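June, the parcel shelf business

Overslept, then found that the gripper had not fixed itself in the night. Wondo was sitting on the kitchen table exactly as I left it, jaw open, one wire hanging out like it had been eating noodles. I have now spent 1,555 on a machine whose whole purpose is to take a box off a shelf and hand it to me, and so far the only thing it has taken off a shelf is the shelf.

To recap for whoever reads this, meaning me, next year, looking for the part where it went wrong: five servos, a secondhand linear rail, a controller board from Flandeder that came with a manual for a different board, and a two-finger jaw I printed three times. The jaw opens to 159 mm. I chose that number because it was how far the jaw opened.

Went down to the Lolport pickup room after breakfast. The plan was to stop guessing what a parcel is like and go handle some, paying attention for once to what my hands were up to. I have been collecting parcels for years and could not have told you a single thing about how I hold one.

First lesson, about a minute in. A regular taped-up carton, label on the front, marker scrawled across the label. I took it with a hand on each side and tipped it toward me to read it, all without deciding to. Wondo has no second hand to put on the other side. Wondo also has no tipping. I wrote "tipping??" in the notebook and underlined it.

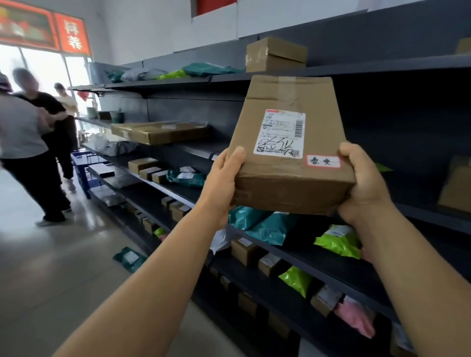

The tape is going to be a problem too. I had been planning on suction as the backup, a little cup on the end of the jaw, because every video I've watched has a suction cup landing on cardboard like a kiss. Those videos use new boxes with flat tape. Real tape has creases in it, and air goes down a crease very happily. I tried the cup at home last week on an old carton and it hissed at me. So suction is out, or at least it's demoted, and the cup goes back in the drawer with the other suction cup.

Then there are the bags. I had more or less decided that parcels were boxes. It was a comfortable belief and it made the drawings simple. The shelves have plenty of boxes on them, and they also have teal mailers, and gray ones, and lime-green ones lying around among them with no corners whatsoever. What is a jaw supposed to do with a bag? I can pinch one, because I can feel which part is the thing and which part is just bag. The simulation I'd been so proud of contains no bags. I checked tonight and it also contains no gravity on the second shelf, so maybe let's not lean on the simulation.

I spent a good while on reaching. It turns out to be most of the job — the grab at the end is nothing. What I do, as far as I can tell, is put both hands out with the palms up and the fingers half curled and only make up my mind when I'm nearly there. The hand shows up in a shape that would suit a box or a bag and settles the details on arrival. Wondo closes on the coordinates it was given and if the parcel is elsewhere, that's the parcel's lookout.
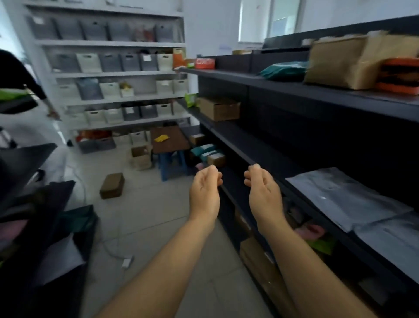

So, notes on reaching, copied over before I lose the page:

Come in low, from the front of the shelf. My version comes down from the top, which works on the kitchen table, where there is no shelf above the shelf.

Slow down before contact. At present the only slowing down is done by the parcel.

Make the fingers softer. I pressed the printed ones and got no give at all, while the foam-covered ones from the spring gave nearly 33 mm, which is less a finger than a pillow. Somewhere between those.

Leave room for the wrist. I'd put the rail so close to the shelf that the wrist can't turn. I knew this in April. There's an entry about it in this same diary, with a drawing, and the drawing is good.

Small boxes came last. I did these down at floor level with flattened cardboard on the tiles. I'd expected them to be the easy part. My favorite was a little white one with a pink panel and a round cartoon face with two dots for eyes joined by a line, a better looking robot than mine by a long way. Left hand on the side and bottom edge, right hand spread over the lower face, one finger pressing right on the shipping label. And there's the trouble. My own hand was covering part of what I wanted to read. If Wondo is meant to read a label before it hands anything over, it can't be allowed to grab by the label, and on a box that size there isn't a lot that isn't label. There was a second barcode down the edge and I had my hand over part of that too. 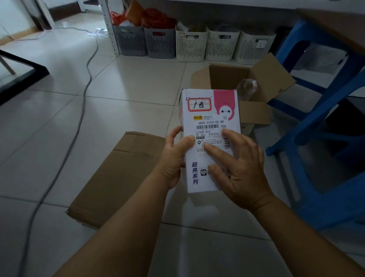 Evening, at the Belhaj bench

Took the jaw over to the shared workshop after supper and claimed the end of the bench with the vise that works. Cut the fingertips back and glued on a thinner layer of foam. Glued myself to it slightly. The new grip holds a tea carton, a paperback, and the foam packet the foam came in. It will not hold a bag of rice, but it did hold the corner of the bag of rice, and the rest of the rice went where it wanted.

Swept up the rice.

Moved the rail back on the drawing, by enough this time that the wrist can turn all the way. This means the base no longer fits on the board I cut for it, and the board was the one piece I'd sanded properly. There's another offcut under the bench with somebody's pencil marks on it. I left a note asking.

Wrote to Flandeder again about the manual. Last time they replied with a second copy of the same manual.

Also changed the close routine so it steps in a little at a time and stops when the current jumps. It ran twice without crushing the tea carton. On the third go it stopped in midair with nothing in the jaw, very pleased, and reported a parcel.

To do tomorrow: find out what it thinks it's holding. Foam. More rice.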